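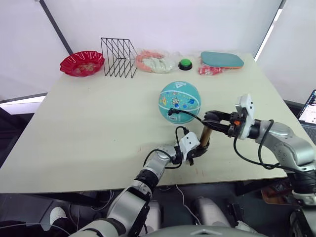

A two-armed robot at a tabletop, its left gripper holding a short brown tube upright and its right gripper near the top of the tube.

Pultent is a software package for controlling two-armed robots during tabletop handling tasks. It combines a perception module, a motion planner and a low-level controller, and is developed by Rokach, a robotics software firm. The package is best known for its handover planner, which decides where two grippers can meet on one object without colliding. Claims made for it have been disputed.

Overview

Pultent treats a two-handed task as a sequence of contacts. One arm is assigned to hold an object and the other to approach it, and the planner searches for a pair of wrist positions that suits both. The perception module supplies an estimate of the object's position and outline. Items elsewhere on the table, such as a bowl, a ball or a wire rack, are stored as simple blocks to be avoided.

The developer calls this process "task understanding." Critics have said the term is generous. The holding arm is chosen by a fixed rule, and the sequence of contacts must be written by hand for each new kind of object.

Evaluation

Rokach's own report gave results for 600 handovers and described the planner as reliable on upright cylinders. The report did not say how many attempts had been stopped and restarted by an operator, or whether those were counted. It also left out cable drag, a common source of error on arms with external wiring.

A separate test at the Cáceres workshop in May used 8 objects and two lighting setups. Handovers of rigid tubes mostly went as planned. Bagged and soft items did much worse, usually after the perception module placed the outline too far to one side. The testers noted that a much simpler scripted routine matched Pultent on the tubes, which raises the question of what the planner adds in easy cases.

Planning time is also unclear. Rokach quotes roughly 2 seconds per handover, a figure that excludes perception and any replanning after a failed grasp.

Related software

Nullthorpe, a logging and replay tool, is often installed with Pultent and sometimes confused with it. It records joint positions and gripper commands and plays no part in planning. Several of the demonstrations credited to Pultent were Nullthorpe replays of motions recorded earlier, according to the workshop's notes. Rokach has not published the logs that would settle the matter.

See also
Bimanual manipulation
Grasp planning
Motion planning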